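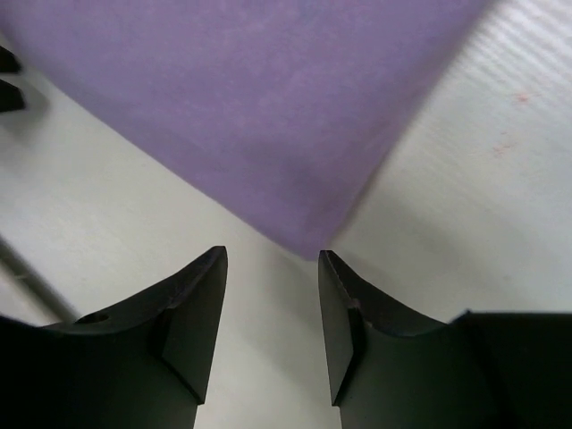

布の角に近づくグリッパーの指先(手元カメラの映像)

報道関係の皆さまへ
2019/10/22
Nalia株式会社

Nalia、布を扱う作業を人の手からロボットに教える教示システム「Muvwood」の提供を開始
遠隔操作と直接教示を一つの記録にまとめ、リネン工場の現場スタッフがプログラムなしで作業を教えます

Nalia株式会社(以下、Nalia)は、双腕ロボットに布の取り扱いを教えるための教示システム「Muvwood」(ムブウッド)の提供を、本日より開始いたします。Muvwoodは、操作する人が手元の操作アームを動かし、その動きをロボットに伝える遠隔操作と、ロボットの腕を人が直接持って動かす直接教示の、二つの方法に対応しています。どちらの方法で教えた動作も、同じ形式のデータとして保存されます。

最初の導入先は、ホテルおよび飲食店向けのリネンサービスを行うBailly社です。同社のダロツカ工場(Darodska)では、今年8月から試験運用が行われてきました。試験運用の期間に、工場のスタッフ13名が操作を担当し、合計3702回の実演を記録しました。記録に使用した時間は146時間です。

■ 開発の背景

布は、ロボットにとって扱いにくい対象の一つです。箱や金属の部品は、つかんだ後も形が変わりません。一方で布は、持ち上げると垂れ、置くと重なり、同じ一枚でも毎回違う形になります。従来の方法では、技術者がロボットの位置を一点ずつ指定し、その順番をプログラムとして書いていました。布の場合、指定した位置に角がないことが多く、少しずれると指先は何もない所で閉じます。

Naliaの技術者は、三年前からBailly社の現場を訪問し、ナプキンやタオルを畳む人の作業を見せていただきました。経験のあるスタッフは、布の角を探すとき、先に布の面を軽くなで、角が自分の方を向くように整えてから指を入れます。この動作について質問しますと、多くの方は「そのようにしている意識はなかった」とお答えになりました。言葉で説明できない動作は、仕様書に書くことができません。しかし、その人が自分でロボットを動かせば、動作をそのまま記録に残すことができます。Muvwoodの開発は、この考えから始まりました。

Nalia開発責任者のGemma Treloar(ジェマ・トレロアー)は次のように述べています。
「最初の試作機では、私たち技術者が操作をして実演を集めました。その後で工場の方に一日だけ操作していただいたところ、同じロボットなのに、布への入り方がまったく違いました。私たちは角の真上から指を下ろしていましたが、工場の方は手前から低い角度で指を寄せていました。その日の夜に、開発の計画を書き直しました。教える人は現場の方であるべきだと考えています。」

■ Muvwoodの構成

Muvwoodは、次の機器とソフトウェアで構成されます。

操作アーム(左右各1本)
作業者が両手で持つ小型のアームです。ロボットの腕と同じ関節の並びになっていますので、作業者が手首を曲げますと、ロボットの手首も同じように曲がります。グリッパーの開閉は、親指と人さし指ではさむレバーで行います。レバーの重さは三段階から選ぶことができます。

手元カメラ
ロボットの手首に取り付ける小型カメラです。二本の指先と、その先にある布を近い距離で映します。布の角と指先の間にどのくらいの隙間があるかは、上からのカメラだけでは判断が難しいため、記録にも操作画面にも手元カメラの映像を使用します。

俯瞰カメラ
作業台の全体を映すカメラです。左右の腕の位置関係と、布が広がった形を記録します。

記録ソフトウェア
カメラの映像、各関節の角度、グリッパーの開き具合を同じ時刻にそろえて保存します。一回の実演ごとに、作業者は足元のペダルで開始と終了を指示します。途中で失敗した場合は、ペダルを長く踏むことで「やり直し」の印を付けることができます。印の付いた実演は自動では削除されません。後で見直し、学習に使うかどうかを選びます。

学習および実行ソフトウェア
集めた実演から動作を学習し、ロボットに実行させます。学習の計算は工場内に置く計算機で行うことができ、映像を外部に送る必要はありません。

■ 遠隔操作と直接教示の使い分け

遠隔操作は、両腕を同時に使う作業に適しています。例えば、片方の腕で布を押さえながら、もう片方の腕で角をつまむ動作です。作業者はロボットから離れた席に座り、手元カメラの映像を見ながら操作します。ロボットの腕が人の体で隠れませんので、映像に人の手が映り込みません。

直接教示は、作業台の高さや、完成品を置く棚の位置を教えるときに便利です。腕に付いているボタンを押している間だけ関節が軽くなり、人が腕を持って動かすことができます。ボタンを離すと、腕はその位置で止まります。

従来は、この二つの方法で作ったデータは形式が異なり、一緒に使うためには変換の作業が必要でした。Muvwoodでは、一つの作業の中で二つの方法を組み合わせることができます。ダロツカ工場では、角をつまむまでと畳む部分を遠隔操作で、棚に置く部分を直接教示で記録しています。

■ 試験運用の内容

試験運用では、次の四つの作業を対象としました。

1. 作業台に置かれた布の角を見つけ、つまむ
2. 布の二つの角を持ち、作業台の上に広げる
3. 広げた布を二つ折り、続けて四つ折りにする
4. 畳んだ布を棚に置く

この中で、最も多くの実演が必要であったのは、1番の角をつまむ作業です。指先が布の角に届く直前の、とても短い距離の動きが結果に大きく影響します。指を早く閉じますと布に触れません。遅く閉じますと布を押してしまい、角が丸まります。そのため、試験運用では角をつまむ作業だけで1000回の実演を集めました。布の色、置く向き、照明の明るさは、実演のたびに変えるようにお願いしました。

操作の練習には専用の手順書を用意しました。初めての方は、最初に片腕だけで布を押さえる練習を行い、次にグリッパーの開閉、その次に両腕の操作へ進みます。手順書は工場のスタッフの意見を取り入れて、試験運用の間に四回改訂いたしました。改訂で加わった項目の一つに「指を閉じる前に一度止まる」があります。人の手では必要のない動作ですが、遠隔操作では映像を確認する時間になり、学習した後のロボットの動作も安定する傾向が見られました。

一方で、課題も確認されました。薄くて滑りやすい布では、二枚を一緒につまむことがあります。また、作業台と布の色が近い場合、手元カメラの映像で布の端が分かりにくくなります。現在のバージョンでは、作業台の上に置くシートを布の色に合わせて交換することで対応しています。厚手のバスローブのように、袖やひもが付いた製品は対象としていません。

■ Bailly社 ダロツカ工場からのコメント

ダロツカ工場 仕上げ工程責任者 Sigita Krūmiņa(シギタ・クルーミニャ)様
「当工場の仕上げ工程には、長く働いているスタッフが多くいます。新しい人に畳み方を教えるとき、私たちは隣に立って、手を見せて教えます。ロボットにも同じ方法で教えると聞いたとき、正直に申しますと、半分は信じていませんでした。最初の週は、操作アームの動きに慣れることが大変で、肩が疲れたという声もありました。Naliaの皆さんが椅子の高さとアームを置く台を直してくださり、二週目からは一回の練習を長く続けられるようになりました。今では、誰の実演がきれいか、休憩の時間に映像を見ながら話しています。」

ダロツカ工場 仕上げ工程 Getsemaní Carrillo(ヘツェマニ・カリージョ)様
「手元カメラの映像は、自分の目で見るのと違います。指がとても大きく見えて、布は少ししか見えません。初めは角がどこにあるか分からなくなりました。慣れますと、影を見るようになります。布の端が台から浮いているときは、影の形が変わります。そこを見て、指を入れる高さを決めています。」

■ 安全への配慮

遠隔操作の間、ロボットの周囲には人が入らない区域を設定します。区域に人が入った場合、ロボットは直ちに減速し、さらに近づいた場合は停止します。直接教示の間は、腕の速度と力に上限があり、上限を超えますと腕はその場で止まります。操作席とロボット本体の両方に非常停止ボタンがあります。

作業者の負担については、連続して操作する時間を制限する機能を設けました。設定した時間になりますと画面に休憩の表示が出て、次の実演を始めることができません。この時間は、工場の管理者が変更できます。

■ データの取り扱い

実演の記録は、教えた工場の所有となります。Naliaは、書面による同意がない限り、お客様の記録をほかのお客様の学習に使用いたしません。記録には作業者の氏名を保存せず、番号のみを保存します。番号と氏名の対応表は工場で管理していただきます。また、実演の回数や速さを人事の評価に使用しないことを、利用契約の中でお客様にお約束いただいています。

データ管理を担当するAmirul Chong(アミルル・チョン)は、次のように説明しています。
「実演の記録は、その人の技術の記録でもあります。速い人の記録だけを集めればよいと思われることがありますが、ゆっくりした実演や、途中で角を落としてつまみ直した実演も、学習には大切です。速さを評価する仕組みにしますと、そのような記録が集まらなくなります。契約にこの項目を入れることについては、Bailly社の皆さまにも早い段階でご賛成いただきました。」

■ 提供の形態

Muvwoodは、機器一式とソフトウェアの利用権を含む年間契約で提供いたします。導入の際は、Naliaの担当者が工場を訪問し、機器の設置、カメラの調整、最初の操作練習を行います。すでに双腕ロボットをお持ちのお客様には、操作アームと手元カメラ、ソフトウェアのみの契約もご用意しています。対応するロボットの機種と価格につきましては、下記の窓口までお問い合わせください。

操作画面と手順書は、日本語、英語、スペイン語、ラトビア語に対応しています。ほかの言語は、ご要望に応じて追加を検討いたします。

■ 今後の予定

Naliaは、ダロツカ工場での運用を続けながら、対象となる布の種類を増やしてまいります。次の段階では、枕カバーのように袋の形をした製品を対象とし、口を開いて裏返す動作の教示に取り組みます。この動作では片方のグリッパーが布の中に入り、手元カメラの映像が布でふさがれるため、グリッパーの指にかかる力も記録に加える準備を進めています。

また、操作アームの小型化も進めています。現在の操作アームは体の小さい方には左右の間隔が広く、試験運用でも調整のご希望をいただきました。間隔を変えられる新しい台は、既にご契約のお客様にも追加の費用なしでお届けする予定です。

■ 見学およびデモンストレーションについて

報道関係の皆さま、および導入をご検討中の皆さまを対象に、Nalia本社の実験室で見学を受け付けています。見学では、操作アームを使って布の角をつまむ作業を体験していただけます。所要時間は一時間です。動きやすい服装でお越しください。ダロツカ工場の見学は、工場の稼働日程により、ご希望の日に受け付けられない場合がございます。

■ Nalia株式会社について

Naliaは、人の手の動作をロボットに伝えるための機器とソフトウェアを開発する会社です。遠隔操作用のアーム、手首に取り付けるカメラ、実演データの記録ソフトウェアの設計を自社で行っています。

■ Bailly社について

Bailly社は、ホテル、レストラン、宴会場向けに、タオル、ナプキン、テーブルクロスなどの貸し出し、洗濯、仕上げを行うリネンサービスの会社です。ダロツカ工場は、同社の小物製品の仕上げを担当しています。

■ 本件に関するお問い合わせ

Nalia株式会社 広報担当 Ashley Wainwright(アシュリー・ウェインライト)
取材、見学、画像データの使用をご希望の方は、Naliaウェブサイトの報道関係者用フォームよりご連絡ください。お問い合わせは日本語と英語で承ります。日本語でのお返事には、一営業日多くお時間をいただくことがございます。

※本文に記載されている内容は発表日現在のものです。製品の仕様は予告なく変更することがあります。
※Muvwoodは、Nalia株式会社の製品名です。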